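Practice Rooms for Household Robots: A Review of the Flaltel Kitchen Package

Sat 7 February
By Santeri Pelkonen

Flaltel has offered its simulated home package to outside customers since December. The product is sold to firms and university groups that wish to teach household robots without first building a kitchen to teach them in. A subscriber receives a set of furnished rooms, a two-armed robot model that can be driven by hand or by program, and a recording tool that stores each attempt together with the views from the robot's cameras.

The package is offered at two levels. The basic level contains 144 room layouts and costs $746 a month for a single team. The full level adds 149 further layouts, a larger library of household objects and the right to bring in a robot model of the customer's own. Both levels include 3,000 stored attempts a month, after which additional storage is charged separately.

This magazine was given access to the full level for four weeks. The review was carried out on an ordinary office workstation, with the kitchen and dining layouts used for most of the work. 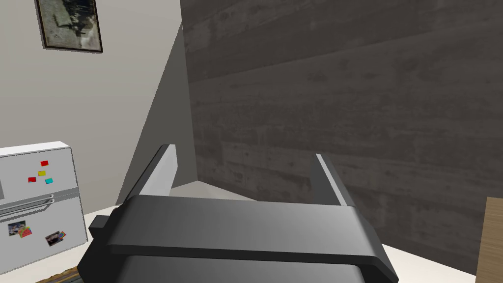
TREKULETTI, February — Setup at the publisher's test office took a little less than one working day. The greater part of that time was spent on the controls, which can be assigned to a pair of hand controllers or to a keyboard. Hand controllers are strongly recommended. The keyboard is adequate for checking a layout, but it makes even a simple reach slow and uneven.

The close view over a single gripper proved the most useful of the camera choices. Both fingers remain in sight, along with the space between them, and an operator can judge the approach to an object without changing windows. Its weakness is range. With the gripper turned toward a corner of the room, the operator may see a stretch of dark wood-grain wall, part of a white refrigerator and very little that helps in finding the table again. Flaltel's manual advises new users to begin each session from the wider view, and the advice is sound.

The rooms are furnished with more care than the price would suggest. Refrigerator doors carry magnets and small photographs, and pictures hang on the walls. These details serve a purpose in training. A robot that has learned only from bare rooms may perform poorly when it meets a door covered with family snapshots, and customers of the rival Vover service have long asked for more varied surfaces.

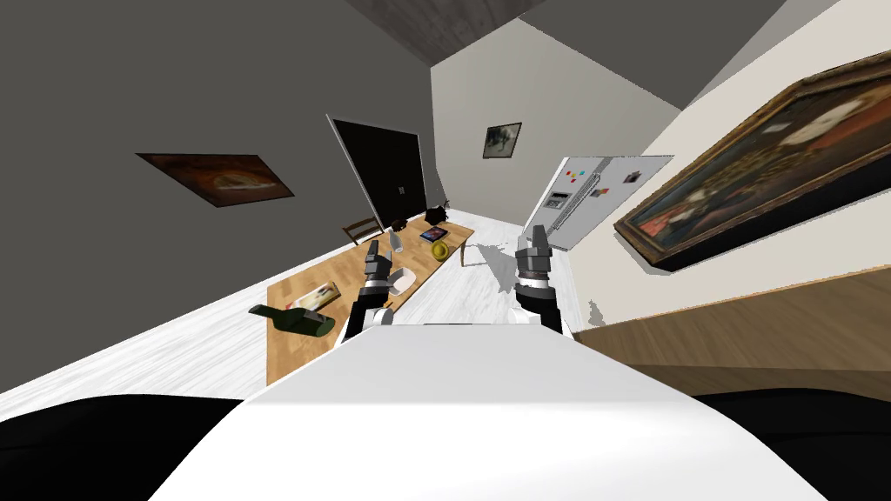
Reading time: 4 minutes

The wider view takes in the whole working area, with both arms reaching forward from the robot's white body. It can also be steeply tilted, so that floor and walls slant across the screen. Reviewers needed several sessions to become comfortable with it. A setting that levels the horizon would be welcome, and Flaltel has stated that one is under study.

Table objects are well chosen. A green wine bottle on its side, a flat white box and a shallow white bowl each call for a different grasp, and the long wooden table leaves room to place them apart or close together. Clear glass remains the hardest material for operators to judge by eye, particularly toward the far end of the table.

Contact between objects is handled with reasonable accuracy. In our trials, boxes and bowls behaved as expected when lifted slowly. Quick movements were less reliable — a bottle pushed at speed would at times slide farther than its weight should allow. Teams that intend to study fast handling should request a trial period before they subscribe.

Support is provided by Intarasuk, the company's service partner, which answered each of our written questions within two working days. The replies were clear and complete. The printed manual is less satisfactory, and its chapter on exporting recordings refers to menu names that no longer appear in the program.

The basic level is suitable for teaching groups and for small firms at an early stage. The full level is better suited to teams that already own a robot and want to compare its conduct in simulation with its conduct on the floor. Subscriptions at either level may be ended with one month's notice, and recordings remain available for download until the account is closed.

Related items
Vover Revises Its Terms for University Customers
Choosing Hand Controllers for Remote Operation
Two Arms or One: What Home Robots Need
Storage Costs in Robot Training: A Buyer's Guide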